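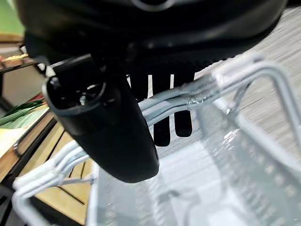
Rivena Growers' Circle
Minutes of the July meeting, held in the back room at Avier Hall, 7pm

Present: Neelam Sisodia (chair), Ottavio Vitale, Weidong Shi, Sombat Sombatkul, Pendo Okoth (minutes)
Apologies: none, a full house!

1. Minutes of the last meeting

Agreed as a fair record, with one change. The bean trial was on the lower plots at Deng Lane and the June minutes said upper. Pendo has corrected the copy in the folder.

2. Matters arising

The water butt by the lower gate has a new tap and it no longer drips. Thank you Sombat, that was a horrible job and you did it in the rain.

The key for the tool store has turned up in Ottavio's other coat. We now have two keys and the spare will hang in the hall kitchen.

Weidong wrote to Rultau Nursery about compost and they can do us a bulk load in early autumn. He is waiting for a price and will send it round when it comes. Plot holders who want a share should tell him how many barrow loads they would like, even if it's only a guess at this stage.

3. Plots and waiting list

All plots are taken again, which is lovely to be able to write down. The end plot that was mostly couch grass in spring now has squash running all over it, and the new tenants have asked if they can put up an arch for the climbing ones. Agreed, as long as it stays inside their own edging and doesn't shade the strawberries next door.

Neelam suggested splitting one of the long plots when it next comes free so that two beginners could start side by side. Everyone liked this very much. Sombat said he would have loved a neighbour who was as lost as he was in his first year. To be written into the plot rules, draft from Neelam.

4. Harvest table

Most of the evening went on this and rightly so! The harvest table is the best thing we do all year and it is going to be bigger this time. Avier Hall have offered us the front room as well as the yard, so we can spread out and people can actually get round without elbowing the marrows.

Last year 109 people signed the visitors' sheet. Ottavio would like to print 300 leaflets this time and put them through doors on both sides of the park. Agreed. Pendo to do the wording, Ottavio to print.

There was a long and happy discussion on how to lay things out. Weidong wants produce grouped by how you would cook it (stir-fry corner, soup corner, salad corner) and has already drawn it on the back of an envelope. Neelam would keep roots with roots and leaves with leaves, so that children can see what belongs to which family. We settled on Weidong's corners for the front room and Neelam's families for the yard, and visitors can tell us which one they like better.
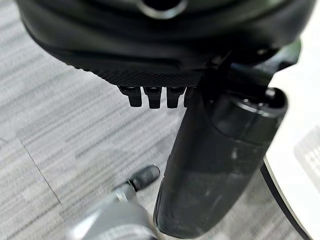
Can plot holders bring produce that wasn't grown at Deng Lane?
Anything from a garden, balcony or windowsill in Rivena is welcome, and the grower should write the street on the label.

Labels will be handwritten again. Sombat's niece did them last year in green ink and several people took theirs home. Each one should give the name of the vegetable in English and in whatever other language the grower uses for it in the kitchen. We had five languages on the table last time and it started more conversations than anything else in the room. Please put the variety too if you know it. "Big tomato" is allowed.

Setting up starts at 8am and the doors open at 10am. Produce should arrive washed but with its leaves on wherever possible. Beetroot looks so much better with its tops!

5. Greens and brassicas for autumn

Weidong gave us a short talk on growing Chinese leaf, and it could happily have gone on for another hour. His main points were as follows. Sow late, once the longest days are well past, or the plants will run up to flower. Sow where they are to stay, or in modules if you must, and disturb the roots as little as you can. Keep the water steady. Net them from the first day, for the pigeons as well as the caterpillars. Leave more room than looks sensible, 12 inches between plants at the very least.

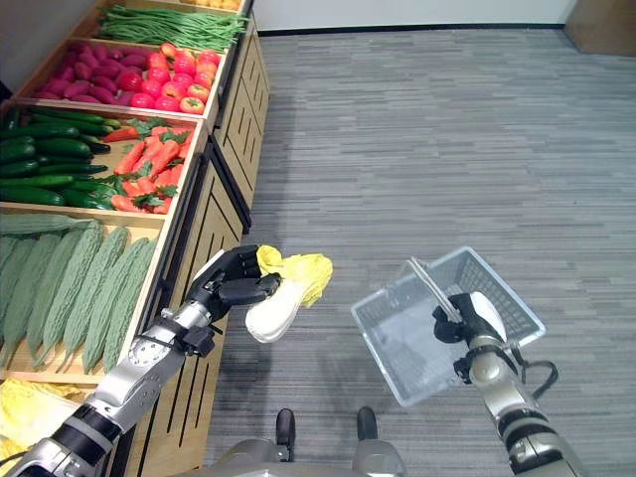
He also passed round two kinds of seed, a barrel-shaped one that keeps well and a looser one for picking leaf by leaf. Ottavio asked about slugs. Weidong goes out with a torch after supper and has no better method, though he is fond of a ring of sharp grit while the seedlings are tiny. Pendo has had good results from sowing a row of radish nearby, which the flea beetle seems to prefer.

Four of us are going to grow the barrel kind and compare notes in the autumn. Sombat is growing the loose one and says he'll eat it before anybody can compare it with anything.

6. Climbers and cucumber family

Sombat reported on the bitter melons in the shared polytunnel. The plants are up to the top wire and flowering well, and he has been hand pollinating in the mornings with a soft paintbrush. He would like someone to take over while he is away at the end of the month. Neelam jumped at it and will come for a lesson. He promises a tasting at the harvest table, sliced thin, salted, rinsed and fried with egg, and he is confident of converting the doubters.

The outdoor cucumbers have been slower, but picking has begun. Please keep picking! One left to go yellow on the vine will hold back all the rest. 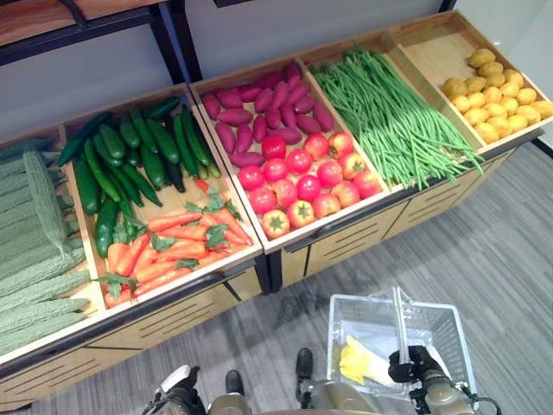
Display unit with bitter melons, cucumbers and carrots.

7. Any other business

Ottavio has too many leek seedlings and they are in a bucket by the lower gate. Help yourselves.

Pendo would like recipes for a small booklet, one side of paper each, by the next meeting. Family recipes with no proper quantities are very welcome and she'll ring you up about the quantities.

8. Next meeting

August, Avier Hall, 7pm as usual. Weidong is bringing dumplings.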